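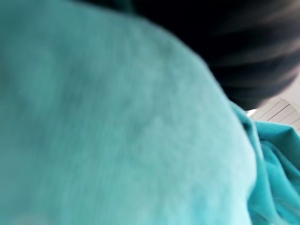
Hustell House Notes, no. 31, p. 16

KNITS AND SOFT TOPS: washing, drying, putting away

Sweater season is winding down so here's the lot, in one go, before everything goes in the drawers till fall. Mostly from readers. Some from my own laundry room, which is a mess at the moment.

Sorting

Pale colors by themselves. Turquoise, aqua, mint and the like can go with each other but keep them away from navy and anything black. Jeans never. A new dark T-shirt is worse than jeans, lost a good cream cardigan that way.

Turn inside out. Do the buttons up, zips too. Check the cuffs for dried food, cuffs are where it always is.

Towels in their own load. The lint off one bath towel will keep you picking at a sweater all evening.

Hair

Long dark hair on a light top. Shows up terribly and the washer just knots it in. Get it off first:

Damp rubber glove, stroke down from the shoulder, one direction only. Hair rolls up at the hem, pick it off.

Tape works on flat jersey. Not on anything fluffy, pulls the fluff.

Shoulders and upper back get the most. Then the inside of the collar, which everyone forgets.

Strand woven right into a knit: pull from the inside with tweezers, slowly. Don't tug from the front or you get a loop.

Mio Tsuchiya (Kobori) ties hers up before getting dressed and not after. Says it halves the job. I tried it for a week and yes, fewer.

Washing

Read the label. If the label is gone, cold water and your hands. Basin, a small squirt of mild soap, push it up and down, leave it 16 minutes, push again. No rubbing the elbows together, that's how you felt them.

Rinse until the water runs clear and then one more. Same temperature for the rinse as the wash, wool hates a jump.

Machine if the label says so. Mesh bag, gentle cycle, lowest spin. Cotton knits will usually take 40 minutes on gentle fine. I wouldn't with mohair.

Fabric softener, skip it. Makes acrylic go limp. A spoon of white vinegar in the last rinse if you want softness, smell goes when it dries.

Collar marks

Makeup or hair product round the neck: dab of dish soap, work in with a fingertip, wait, rinse. Do it before the wash. Once it's been thru a hot dryer you're stuck with it.

Deodorant marks, rub with the inside of an old sock, dry. Really does shift the white stuff.

Drying

Never wring. Lay it on a towel, roll up the both of them, kneel on the roll. Unroll, move to a dry towel, pull to shape. Shoulders first, then sleeves, then hem.

Flat. Away from the radiator and out of direct sun, blues and greens fade quickest in my house. One side of a top I left on the windowsill went two shades lighter than the other.

Flip it when the top side feels dry.

Pilling

Fabric comb or a cheap shaver. Fabric laid on a table, not while you're wearing it please. Short light strokes. Under the arms and where the bag strap sits.

Minoru Wada uses a plain disposable razor, new blade, barely touching. Brave man. Try it on the inside of the hem first.

Folding and storing

Fold, don't hang. Hangers leave bumps at the shoulder. If you already have bumps, damp cloth over them, iron held just above for the steam, pat flat.

Sleeves in, fold in thirds, heaviest at the bottom of the pile.

Wash befor storing even if it looks clean. Moths go for skin oil and crumbs.

Cotton bag or an old pillowcase. Plastic boxes ok if everything is bone dry, otherwise you open it to a musty smell. Cedar needs a quick sand each year or it does nothing.

Leftover yarn and spare buttons: envelope, name of the sweater on the front, same drawer.

Next issue (May): sheets, pillowcases, the dreaded fitted sheet. Send tips to the usual box at Hustell. Short ones get in first.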